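**Low-water reactive dyes: anyone running them on cotton full time?**

**millrat_deb**
Hi all! We're a small dye house (cotton knits, mostly) and Tondton has been after us to try their cold-wash reactive range. The rep says it saves two rinses per batch, and with the water bill we got in July I'm more than ready to believe him. Has anybody lived with it for a while? I'd love to hear the good and the bad, and please don't worry about going on too long, I sure do.

**softhand**
Welcome, Deb! We switched our navy and black over to it and ran 346 batches that way. Pastels were lovely from day one. The black took some patience (and a few long evenings with the lab dips), but we did get down to one hot rinse and I wouldn't go back. 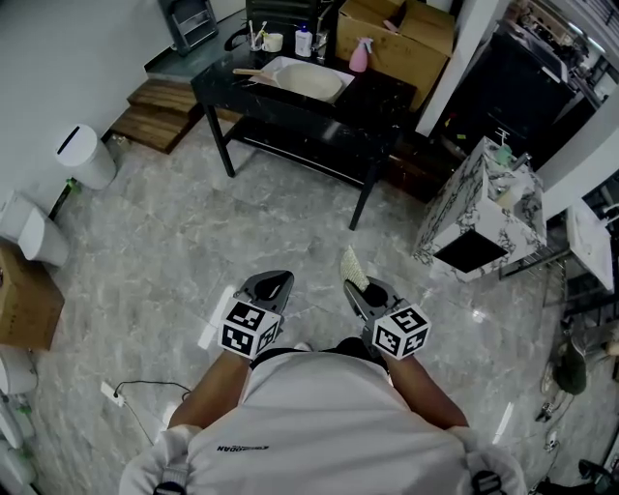
What helped us most was softening the water first, so if yours is hard like ours, start there before you blame the dye.

**jigger9**
I'm going to disagree a little, with affection. We tried it next to the Puvov line, and our black bled at the second home wash no matter what we did. Fewer rinses is only a savings if you don't end up redyeing, and we redyed 9 lots.

**softhand**
Fair enough, but were you using the Grirkix soaping agent with it? Ours bled too until we changed that.

**jigger9**
No, plain old soap. I'm still not sold, but I'll grant you that one.

**millrat_deb**
Thank you both so much! I'll ask for a sample drum and run a 400 pound lot of navy on Tuesday, with the softener on.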